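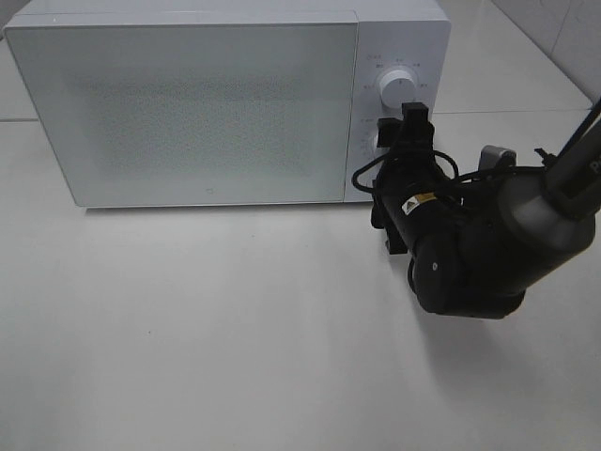
White countertop microwave, two dials, door to the left of the controls.

Kukasley

Written records of microwave ovens with knobs on, and what the knobs say.

Contents
What it is
What is in the folder
Fields
How the records were made
Vocabulary
Known problems
Uses, sensible and otherwise
Loading
Changes
Licence and contact

What it is

Kukasley is a set of 3,107 short text records about the countertop microwave, specifically the sort you work by turning something. Each record covers one control, door, turntable or other part of one appliance, in the words of the person who was standing in front of it. The appliances live in 70 kitchens, and the kitchens range from a proper one with an island to a shelf in a corridor outside a print room.

We started it after losing an argument. Hernán Mamani maintained that a dial microwave needs no instructions, as there are only two things to turn. Eliécer Llanos then asked five people in the same building to heat a bowl of soup on defrost, and four of them heated it on something else. The fifth went out for a sandwich. He is in the set as respondent 5 and we have kept his record, which reads in full "didn't".

The set is in English. Markings in other languages and scripts are noted where they occur and translated where we had somebody who could translate them.

What is in the folder

records.csv: the records, one per line
appliances.csv: one line per appliance, joined on appliance_id
kitchens.csv: one line per kitchen, with the address reduced to a type of room
vocab.txt: the agreed words
disputes.txt: the words we did not agree on, with dates removed and some of the language too
split/: train and held-out lists. The held-out list has 400 records in it and was drawn by kitchen, so no microwave turns up on both sides

There are no audio files. People keep asking for the ping. We recorded some pings and they sounded like pings.

Fields

record_id: a number. Gaps are records we withdrew.

appliance_id: a letter and a number. Two identical appliances in the same kitchen get separate ids, even when they are stacked and one of them is only there to hold the other one up.

part: dial, door, window, handle, button, turntable, ring, feet, cord, casing, light, vent, other. "Other" is mostly stickers.

position: where the part is when you face the front. Left and right are yours, never the microwave's. This had to be written down after a long afternoon.

job: what the part does. Filled in only when someone tried it or read it off the marking. A dial with unreadable marks and no one willing to turn it has job = unknown, and we would rather have a lot of unknowns than a lot of confident guesses about timers.

marking: the text or symbol as printed. Worn letters are given as a full stop, one per missing letter. One record consists of a capital M and eight full stops.

script: the writing system of the marking, if it can be told.

condition: free text. Please read the vocabulary section before using it for anything.

said: what the person called the part before we gave them our word for it. This is the best column and the reason the set exists.

How the records were made

Each kitchen got one visit from one of us, with a clipboard and a copy of Fallow, which is our data entry form and not much more than a column of boxes. The visit began with the door shut and the appliance off. The resident or tea-maker or whoever had drawn the short straw was asked to name each part they could see, going in any order they liked, and then to say what it did. Only after that did they open the door.

We allowed 30 minutes per appliance. Most took less. The exceptions were all in shared kitchens, where a second person would wander in for a spoon and correct the first one.

Afterwards the other one of us read the record cold and marked anything that could not be understood without having been there. "The bit that goes round" was sent back, as on some models four bits go round. The said column was left alone whatever it contained.

Cleaning the text came to very little. Spelling in said is untouched. In the other columns it has been corrected, apart from "turntabel", which survived three passes and by then had a following.

Vocabulary

The words are ours and we make no great claims for them.

Dial: the whole control you turn, together with the printed marks around it. We use knob for the part you get hold of. Nearly everyone we visited uses one word for both, and it is knob.

Window: the see-through, or meant to be see-through, part of the door. Plenty of them are dotted, frosted or dark enough that you learn very little about your porridge. It is still a window. Eliécer held out for "panel" until that collided with control panel and he had to give it up.

Control panel: the strip the dials sit on. On every appliance in this release it is to the right of the door. If yours is somewhere else, we would love to hear from you.

Ring: the wheeled hoop under the turntable. Also collected under said as roller, spider, the wheels, the skateboard, and "is that meant to come out".

White: any casing its owner calls white. We began with separate terms for white, off-white, cream and what Hernán wrote as "fridge", and then visited the same microwave at nine in the morning and at teatime and got two answers. They have all been folded into white. Cream is kept only where cream was plainly the intention.

Clean: not used. Nobody meant the same thing by it and feelings were hurt.

Known problems

The set leans heavily towards white appliances with two dials, one over the other. That is what people had. Models with a single dial are thin on the ground, and anyone wanting to say something general about them should go and find more.

Markings are weaker than we would like. Printing round the upper dial tends to be small and grey, and people read it from memory, including people who have owned the thing for ten years and whose memory is wrong. Where the respondent and the appliance disagreed, marking follows the appliance and said follows the respondent.

Markings in Chinese, Japanese and Korean were copied by hand in the early visits by people who read none of the three. Those rows have script = check. Please believe the word check. A good half hour went into one supposed cooking setting that was in fact a warning about metal trays.

Job is inconsistent for the marks between two settings. Some respondents treat the space between low and medium as a setting in its own right and park the knob there every time. We recorded this as told.

Kitchens with two microwaves are overrepresented. We enjoyed them.

There is a cluster of records from one staff room in which every part is described as "fine". It was nearly home time.

Uses, sensible and otherwise

Suitable for: studying what people call ordinary parts of ordinary things; testing whether a set of instructions uses words its readers use; matching loose descriptions to parts; settling ring versus spider in your own household.

Poor for: anything about power, wattage, cooking times or safety. We recorded none of it properly. If a record says two minutes is plenty for a jacket potato, that is one man's view and his lunch.

Also poor for identifying makes. Logos were left out unless the respondent brought them up, which was rare. Most people had never noticed theirs.

The sister set, Ursu, does the same for kettles and toasters. It has the same fields apart from window, and a far worse disputes file. Toaster people are firm about the lever.

Loading

It is a comma-separated file and opens in whatever you open those in. Said contains commas, quotation marks and one line break in the middle of an answer where the respondent stopped to take something out and came back. All of that is quoted correctly now. Use a real parser all the same.

If you use Oner, our small checking script, run it from the top folder:

python oner.py records.csv

It prints the records that break the rules. It should print nothing. On some machines it prints a blank line, and we have stopped looking into that.

Changes

Release 3: held-out list redrawn by kitchen. The old one was drawn by record, which put the left half of several microwaves in training and the right half in the test. Script column added.

Release 2: clean removed from the vocabulary. Fridge removed as a colour. Handle and button separated, after doors with a push button were being listed as having a very small handle.

Release 1: went out in September with the position column mirrored. If you still have that copy, the dials are on the other side.

Licence and contact

Free to use, copy and change, with a mention of the name. Residents agreed to their words being shared, and names, room numbers and one recipe have been taken out.

Corrections go to Hernán Mamani, additions to Eliécer Llanos. For corrections, send the record_id and what it ought to say. Please turn the knob before writing in.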